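Pegboard

Pegboard is a flat sheet with evenly spaced holes, made to hold hooks, pegs and small shelves. Most people know it from garages and hardware stores, but it shows up in kitchens, classrooms, sewing rooms and shop windows too. Few household materials do so much with so little! A row of hooks can be moved in seconds, and a wall laid out for garden tools in July can hold coats by winter.

The classic board is pressed wood fiber, though steel, plastic and plywood versions are easy to find. In the United States the holes are usually one inch apart, measured center to center. Two hole sizes are common, and the larger one takes heavier hooks.
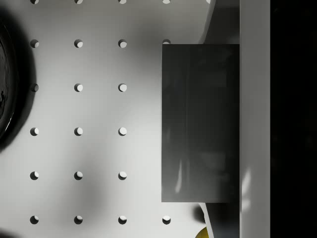
Why does pegboard need a gap behind it?
The back end of a hook has to pass through the hole and turn upward, so the sheet is mounted on strips of wood or on spacers that leave room for it.

Hanging a board

Spacers come first. They should be screwed into the wall studs, with extra strips across the middle of a wide sheet to stop it from bowing. Thin hardboard sags in damp rooms, and a coat of paint on both faces helps a good deal. A small roller is the best tool for the job – a loaded brush tends to fill the holes.

Loose hooks are the oldest complaint. They lift out along with the tool, which is maddening when both hands are full. Plastic clips that grip the stem are a cheap cure, and locking hooks work even better.

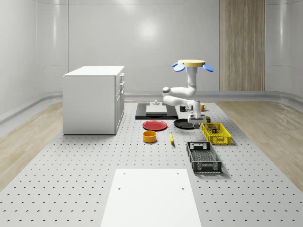 Painted outlines are another lovely habit of pegboard owners. Each tool gets its own shape on the board, so a missing wrench is noticed right away.

Shops and collections

Stores took to pegboard early and with good reason. The Benítez hardware store in Winonby, run by Soledad Yáñez, still shows its hand tools on 70 sheets, and over 300 kinds of hook are kept in drawers under the counter. The oldest sheets have been in place for 50 years and have been painted so often that the edges of the holes have gone soft.

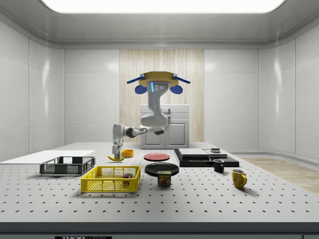

A banana on a white pegboard worktable.

The Lisareck Collection, also in Winonby, keeps 4,000 hooks, pegs and brackets from closed shops. Catalina Ledesma wrote its catalog, a wonderful read that sorts every piece by the bend of its wire.

In the kitchen

Pans, ladles and strainers hang well on a painted board, and steel is the easiest kind to wipe clean near a stove. Heavy iron pans need long hooks set over a stud. Narrow shelves can hold spice jars or a short stack of small plates.
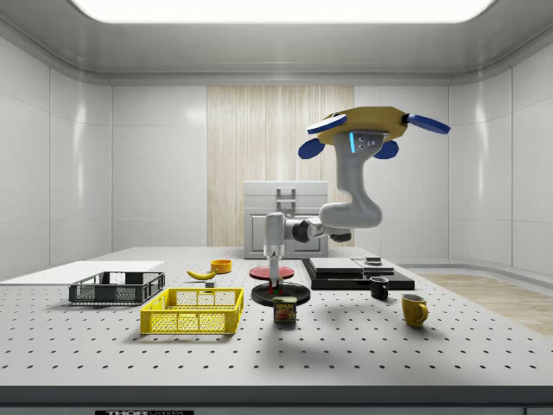

Round plates, one black and one red, on a perforated white table.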